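January 13, 2025
Help center notebook, content cleanup, second pass

Picked up where the December notes stop. The Gollmont help center still has too many articles that answer the same thing. Pulled the 20 articles with the most "not helpful" clicks and read each one start to finish before touching anything.

What I found, in the order I found it:

Password reset is covered in four places. Two of them still send people to the old account menu. The one that ranks highest in search is the oldest.

The shipping article for Wysocka orders is fine but the title says "Order status information," which no customer types. Search log has "where is my package" and "tracking not working" near the top. Retitled it to "Track a Wysocka order." Left the body alone so we can see what the title does by itself.

Stulix sync errors: one long page with every error code on it. People land on the page and then open a ticket anyway. Tickets quote the code, so they did read it off their screen, they just don't get to the right paragraph. Going to split by code and keep the long page as an index. 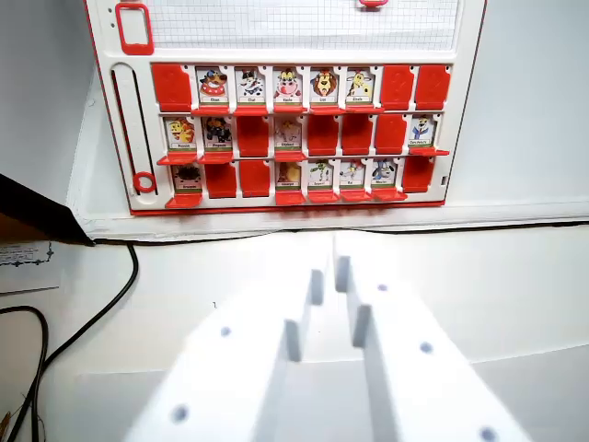 Board with the animal cards, some windows covered.

Worked on the "which product do you have" guide after lunch. Right now it asks the customer for the model number first. Half the tickets in the sample came from people who couldn't find a model number. Tried the guide with the first question changed to "Does it plug into the wall?" and the second to "Is there a screen?" Those two sort out most of the Patska line. Model number moves to the end, only for the ones that are left.

Ran the new version against 24 closed tickets, reading only the customer's first message and answering the questions as that customer would. 18 ended on the right article. The other 6 stopped at the screen question, all of them the Patska wall unit, which has a small light panel that some people call a screen and some don't. Changed the wording to "Can you read words or numbers on the front?" Have not rerun it yet.

Also noticed the guide has no way to go back one step. If you answer wrong you start over. Filed that with the theme changes, low priority, but I would like it before April when the new Patska manuals come in.

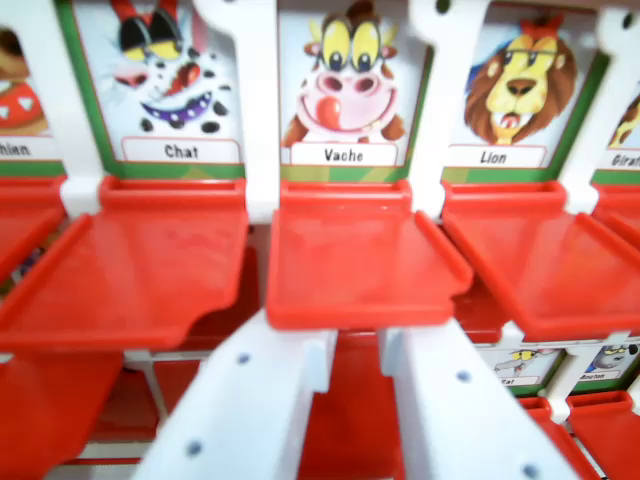

Support's note on the draft was that the back button should not be low priority, and that customers who hit a wrong answer in the current guide don't start over, they just write in. Fair. Moved it up to medium and linked three of their tickets.

Tagging. We have "sync," "syncing," "Sync issues," and "stulix-sync." Merged to the last one. The merge tool drops the tag from drafts without saying so, so check drafts by hand after every merge. I lost the tags on five drafts this way and put them back from the export.

Review dates: set every article in the batch to come up again in 20 weeks. Before this most had no date at all. Owner field is filled in for the Wysocka and Patska articles. Stulix ones still say "Support" as owner, and that needs to be one person or it won't happen.
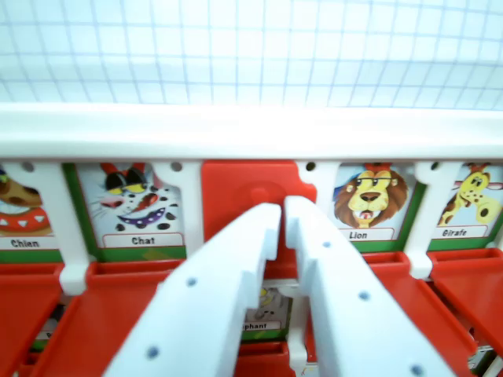 One comment left on the Stulix index draft, unsigned: please keep the codes in number order and don't group them by cause, agents search the page by number while the customer is on the phone. Done. Cause goes in the second column.

Left to do:
Rerun the 24 tickets with the new screen wording.
Redirect three of the four password pages to the one we keep. Check the macros first, at least one links to an old page.
Split out the first Stulix codes. Start with the ones that show up in tickets most.
Ask for the search log export to include searches with no results. Current one leaves them off.

Export from before the merge is in the shared folder under Gollmont, content, backups.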